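Bottle Crate Task, Week Three

Posted September 11, 2019

The robotics club at Vanside picked its project for the fall, and it is bottles. We had a long list on the whiteboard and this was the one that most people could live with. The job is to move bottles between a tray and a crate using a simulated arm, with no real hardware until the code is good enough to deserve it.

I joined last March, so this is the first project I have been in from the start. Last spring I mostly fixed other people's config files. This time I have the grasping part, along with one other member who would prefer to be doing vision.

We are using Tanasarn for the simulation. The name comes from the older student who put the first version together, or from his street, depending on who you ask. It is a physics engine with a lot of our own scripts on top of it. The scripts are in a folder called Branard, after the building we used to meet in. None of this is written down anywhere except now here.

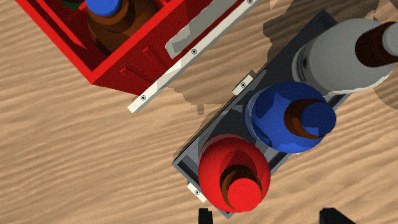

My first two weeks went into the approach angle. The easy way to pick up a bottle is to come straight down over the cap, and that is fine if the bottle is standing upright. Ours often are not quite upright, and the tray doesn't sit square to the crate either. With the red, blue and gray-white bottles in one diagonal row, the fingers have to turn to match the tray before they go down, or they bump the next bottle over. I had the turn calculated in the wrong direction for four days. The fix was one minus sign.

After that I ran a batch overnight on the lab machine. It did 274 attempts before the disk filled up with log files. Of those, 153 ended with a bottle in a crate cell. I was happy with that number until I looked at the failures and saw that most of them were the same failure. The gripper closed on the body of the bottle when it should have closed on the neck, and the bottle slid out on the way over.

So now the grasp point is set from the cap. The script finds the top of the cap, steps down a fixed distance, and closes there. It is not clever. If somebody adds a bottle with a longer neck it will need a new number. The other grasping person wants to work the distance out from the shape of the bottle, and I said that was fine as long as it could be switched off.

The crate end is harder than I thought it would be. There are six cells, and the bottle has to go down into one of them without touching the dividers much. If it touches a divider on the way in, the physics sometimes gives it a kick and it ends up leaning on its neighbor. We spent one whole meeting on how slow the last part of the descent should be. We settled on a speed that everyone thinks is too slow. It can be changed later.

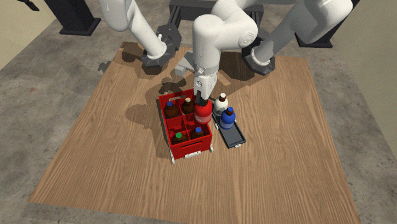 The other argument was about which cell to fill first. I wanted to go back to front so that the arm never has to reach over a bottle it has already placed. The planning group wanted to take whichever free cell is closest to the bottle, which saves time on each move. We tried both with 40 runs each. Mine knocked over fewer bottles and theirs finished sooner. The scoring sheet gives more points for bottles standing than for time, so we are going with back to front for the demo.

There are two arms in the setup, and so far my code only asks one of them to do anything. The plan is for the second arm to hold the crate steady or to start on the next bottle. I would like to get one arm working properly before we talk about that. We also need to make sure the two can't hit each other, and the collision check is still on the list under my name.

The demo is for the Alleo meet, where 17 schools have signed up. Most of them were there last year. We came in near the bottom with a line follower that could not handle left turns, so there is room to improve.

Things I still have to do before the next meeting: clean up the log files so the disk doesn't fill again, write a test for the minus sign, and rerun the overnight batch with the new grasp point. I also said I would write instructions for the new members on how to install everything. I have started that page, and it has a title and the first two steps. If you are in the club and your install is broken, bring your laptop early and I will look at it.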